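Forums > House & Home > Bathrooms
Home New Posts Members Search Log in
Friday, July 3, 2026, posted by itzelponce

**Black faucet, yes or no?**

Okay, I have 1000 dollars left for our bathroom and my sister says matte black is already dated. I love it! But our water is hard and I'm scared of spots. Talk me into it or out of it.

**burgi_o**
Out of it. I had one in my old place on Gallagher and wiped it down every single night (vinegar ruins the finish, don't ask).
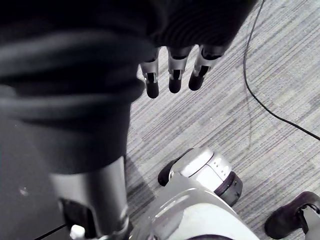 Budget first, Itzel. Does the 1000 have to cover the floor too? I'd want something plain down there, dark and soft like that big ribbed sleeve, so it hides the hair and lint. Spend on the floor, get a cheap chrome faucet, done.

**kwaku.b**
Disagree with Burgi. Mine's been in since February and a damp cloth does it. I paid 246 for the faucet and it still makes me happy every morning. A single lever is way easier to wipe than two handles, and I like it against a white basin and pale stone.

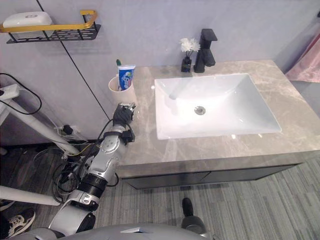 **burgi_o**
Come back after a few winters of Iltance water, Kwaku.

**itzelponce**
Floor is staying, so it's all for the sink side. Leaning black, sorry Burgi! Does anyone know if a chrome drain looks weird with it?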